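Hand placement rules for people working next to each other with hand-held grippers

ferncastle_b
Hi everyone, long-time reader, not much of a poster. We run a shared room with a big table where people use hand-held grippers, often two at once, and I've been asked to turn our habits into a real written sheet. We started from the Drinus house rules because one of our group came from there, and they're good, but they were clearly written for one person at one bench. The rule I keep coming back to is the 5 inch rule (no bare hand within 5 inches of open jaws unless the person holding the tool has said "clear"). I love it on paper! In practice folks forget it by lunch. How do the rest of you handle this?

mudlark306
Welcome! We had the same rule at Coppens and it lasted until December. People can't judge inches while they're watching a bottle. What stuck for us was a much plainer one: one object, one person. If I'm going for the bottle, you keep your arms on your side of it, and if you have to reach across, you say so first and I stop. You don't need a ruler and you don't need to look up.

ferncastle_b
Oh, I like that a lot. We do have plenty of reaching, so I can see it coming up every few minutes. It's a busy room too, with people standing and talking a few steps from the table, and a spoken "clear" gets lost in all that. Maybe a tap on the tabletop would do instead?

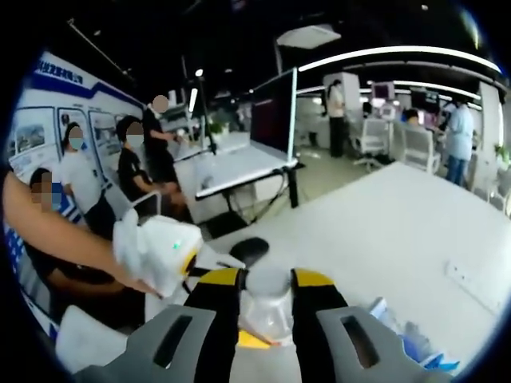 oldtinroof: I'm going to be the grump and say that reaching across should be banned outright. Saying "reaching" first sounds fine, but the person with the tool is concentrating and will hear it half a second late. At Prullier we went through 36 incident notes, most of them pinched fingertips and nothing worse, and the spoken warning had been given in nearly all of them. Walk around the table. It takes a moment.

mudlark306
Respectfully, I don't think that works with a table of any size. If you tell people to walk around, they'll do it while you're watching and lean over once you've gone for coffee, and now they're leaning without a word. I'd take a rule people keep.

oldtinroof
Then the layout is wrong, and I'd fix that before I wrote anything down. Put the objects where nobody has to lean.

kettle_and_pine
Can I put in a word for clutter? Everybody argues about hands (and they should), but half of our trouble was things living on the table that had no business there. A mouse, packaging, somebody's lunch. You move the tool sideways, bump something, and your other hand shoots out to catch it, right by the jaws. Our sheet says anything not being picked up that session goes on a shelf. We also borrowed a line from the Furitz handbook about resting the tool with the jaws closed, and I'd put that one first on any list.

ferncastle_b
Guilty on the clutter, I'm afraid! Adding it tonight. Here's where I've landed so far, please pick it apart:

Jaws closed whenever the tool is resting.
One object, one person.
No reaching across while the other person's jaws are open. Tap the table, wait for the tap back.
Only the session's objects on the table.

I left the inches out. Sorry, Drinus.

oldtinroof
The tap back is better than I expected. I still wouldn't allow the reach, but I could live with that sheet if new people spend their first session with no partner beside them.

mudlark306
Fine by me. Make it big print, please. Ours was one page in tiny type and I don't believe a soul read past the second line.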